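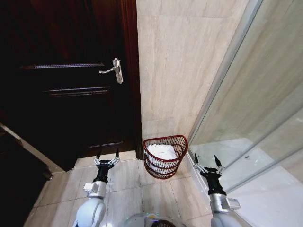

Gallery > Small Spaces > The Guest Bath

My sister-in-law talked me into finally putting the guest bath up here, so welcome! We rented in Adport for years before we bought the place on Naltosora, and I swore the first thing I'd change was all that dark wood. Then I lived with it. The reddish-brown door with its raised panels looks so good next to the beige marble-patterned tile that I left it alone, silver lever handle and all — and spent my money on towels instead.

The little red wire basket is my favorite thing in there. It's flat on one side, so it sits right up against the wall, and it came from Tzavaras for 9 dollars (I went back for a second one in March and they were sold out, of course). I keep it lined with something white so small stuff doesn't slip through the wires.

Next up is the hallway, once I settle on a paint color.

Comments

Styliani Raptis: Love that red! Does the wire rust at all?

margo57: Please keep the door. We painted ours white and I miss the wood every day.

Contact | © Starura | Back to top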